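The sweater problem

Horácio Godinho has given up most of his spare bedroom, and a fair part of his savings, to the idea that a machine can be taught to fold his clothes. I went to see him on a Wednesday evening with the intention of being talked out of my doubts. I left with most of them.

He is a retired lift engineer, broad and soft-spoken, and he has been at this since May. The shelf over his workbench holds two motor controllers from Korach, a dead power supply, and a stack of printed brackets that cracked in the same place. The arms themselves, he says, are still waiting on parts. What he has for now are hand-held grippers, a laptop, and a great deal of laundry.

"People think you start with the robot," he says. "You start with the hands. If I can't show it what a fold looks like from the hand's point of view, I have nothing to train on."

The method is simple enough to explain. A person holds a gripper in each hand and does the job with those in place of fingers, over and over, while the recording runs. Later the recordings are used to train a model, and the model is supposed to drive a pair of arms fitted with the same kind of jaws. Godinho wants 300 usable recordings of a single garment before he trains anything. He has 200. I asked how many he had thrown out to get there.

"I stopped writing that down," he said.

His partner in the project is Raquel Seixas, who writes the software and is noticeably less cheerful about it. They met at a shared workshop called Valtard, where members pay by the month and argue about the band saw. She drives over after work, usually twice a week, and they record until one of them gets a sore wrist.

"Towels were fine," Seixas says. "A towel is a rectangle. We had a towel model that worked on the bench at Valtard in front of people, and everybody clapped, and I remember thinking, well, that's a rectangle."

Then came knitwear. Godinho insisted on it, over her objections, on the grounds that nobody needs help with a towel. Dark knitwear in particular has been a misery. The fabric stretches when it's pulled and creeps back when it's let go, and the folds in a black sleeve hardly show up at all to a camera.

"I can stand there and not know where the sleeve ends and the body starts," she says. "And I have eyes, and I've worn a sweater before." 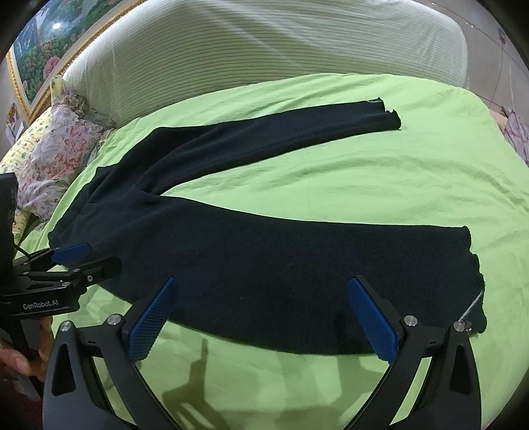

Godinho takes the longer view. He thinks the bed matters, because people sort their laundry on beds, and a system that has only ever seen a workshop table will fall apart the first time it meets a mattress. A soft surface gives under the jaws. Sheets wrinkle and move along with the clothes. He would sooner have bad recordings from a real bedroom than perfect ones from a bench.

I put it to him that he could have both problems solved by folding the sweater himself, which takes me less than a minute and costs nothing.

"Sure," he said. "And you could walk to the sea."

It's a good answer, and I wrote it down, but I don't think it is an argument. The sea is a long way off. My dresser is not.

For a second opinion I called Randa Kassab, who repairs industrial sewing machines and has watched a few attempts to automate the handling of cloth. She was polite about Godinho, whom she knows slightly from Valtard, and blunt about the rest.

"Cloth is never in the same shape twice," she told me. "You pick it up by one point and you have a new object. In a factory they get around that by controlling everything before the machine touches it. At home you control nothing. I'd love to be wrong, but I've heard 'next year' a lot."

Did she think 300 recordings would do it?

"For that one sweater, on that one bed? Maybe. Then you buy another sweater."

When I passed this on, Seixas laughed and said she had made nearly the same speech in the car. Her own estimate is that they might get the arms to fold a sleeve inward, one sleeve, about half the time. She would count that as a success. Godinho would not. He has promised his daughter a demonstration with a full basket, and he has already picked a name for the finished machine, Pramero, which he has stenciled on a plywood base with nothing bolted to it yet.

The money is a sore point. He won't give me a total. He did say that each set of replacement finger pads costs him 50 dollars, and that knitwear is hard on his patience and easy on the pads, so at least there's that. The arms will cost a good deal more. Seixas has put in her evenings and a used laptop, and says that is where her investment stops.

Before I left, Godinho let me try a fold. The grippers were heavier than I had expected, and I squeezed too early, caught only air, squeezed again and dragged the whole sleeve sideways. It took me 17 tries to get something he was willing to call a fold. Seixas, at the laptop, deleted all but the last.

"That one we can maybe use," she said, and asked me to do it again.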